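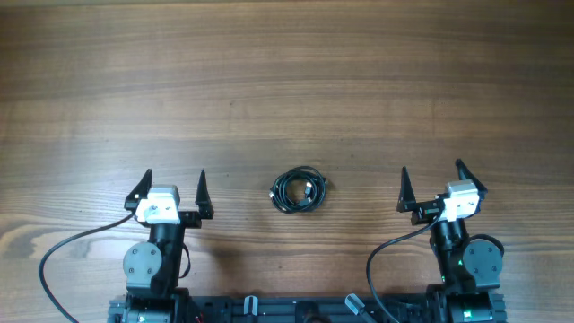 Hendov 소개

안녕하세요, Hendov입니다! 저희는 책상 위에 올려놓고 쓰는 양팔 로봇 셀을 세팅하고, 관리하고, 고장 나면 고쳐 드리는 작은 회사예요. 대학 연구실이나 중소기업 개발팀에서 주로 연락을 주시고, 요즘은 메이커 스페이스에서도 문의가 꽤 들어옵니다.

처음부터 이 일을 하려던 건 아니었어요. 원래는 Forkimora라는 이름으로 케이블 하네스를 만들었는데, 납품하러 갈 때마다 "온 김에 이 팔도 좀 봐 주세요" 하시는 분들이 계셨거든요. 그렇게 하나둘 봐 드리다 보니 어느새 본업이 바뀌어 있더라고요. 지금까지 정비한 팔이 모두 1,062대입니다. (네, 장부에 다 적어 둡니다!)

저희가 하는 일

셀 하나를 맡으면 제일 먼저 보는 게 배선이에요. 모터보다 배선이 먼저냐고 물으시는데, 제 경험으로는 팔이 갑자기 멈춘다는 문의의 상당수가 손목 근처에서 눌리거나 당겨진 케이블 때문이었어요. 그래서 팔을 끝까지 뻗어 보고, 접어 보고, 양쪽 손목을 가운데로 모아 보면서 선이 어디서 팽팽해지는지 확인합니다. 여유가 너무 길어도 골치예요. 그리퍼에 걸리거든요. 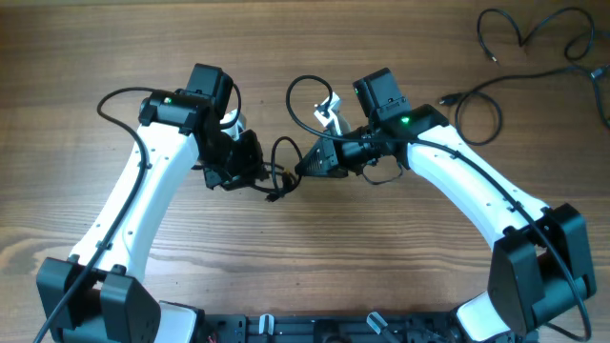
배선이 끝나면 관절을 하나씩 움직여 영점을 다시 잡습니다. 왼팔과 오른팔을 따로 맞춘 다음에 같은 지점을 번갈아 짚게 해 보는데, 저는 이 순간이 제일 재미있어요. 좌우가 딱 맞아떨어지면 괜히 혼자 뿌듯하고요. 그다음은 베이스 볼트 조임, 그리퍼 손가락 유격, 서보 혼 나사 순서로 봅니다. 마지막으로 집기 동작을 600회 돌려 보고, 중간에 한 번이라도 멈추면 원인을 찾고 처음부터 다시 셉니다. 시간이 좀 걸려도 이건 안 빼먹어요.

정비 기록은 Henero라는 저희 점검표에 남깁니다. 어느 관절의 나사를 조였는지, 어떤 케이블을 바꿨는지까지 적어서 고객님께도 한 부 드려요. 다음번에 다른 업체에 맡기셔도 괜찮으니 꼭 보관해 두세요.

정기 관리

정기 관리는 90일 간격으로 방문하는 Chiang 플랜 한 가지만 운영하고 있어요. 예전에는 종류가 여러 개였는데 저희도 헷갈려서 지난 1월에 하나로 합쳤습니다. 방문일 사이에 문제가 생기면 전화 주세요. 커넥터가 빠진 정도라면 통화하면서 같이 해결할 때도 많아요.

맡기시기 전에

팔을 보내실 때는 전원 어댑터와 통신 케이블도 꼭 같이 넣어 주세요! 케이블은 꺾지 말고 둥글게 감아 주시고요, 그리퍼는 벌린 상태로 두시면 저희가 점검하기 편합니다. 혹시 직접 수리해 보셨다면 어디를 만지셨는지 메모 한 장만 부탁드려요. 혼내려는 거 절대 아니고, 알고 시작하면 훨씬 빨라서 그래요.

작업실 구경도 언제든 환영입니다. 다만 로봇이 움직이는 중에는 문을 잠가 두니까 오시기 전에 문의 양식으로 시간을 먼저 잡아 주세요.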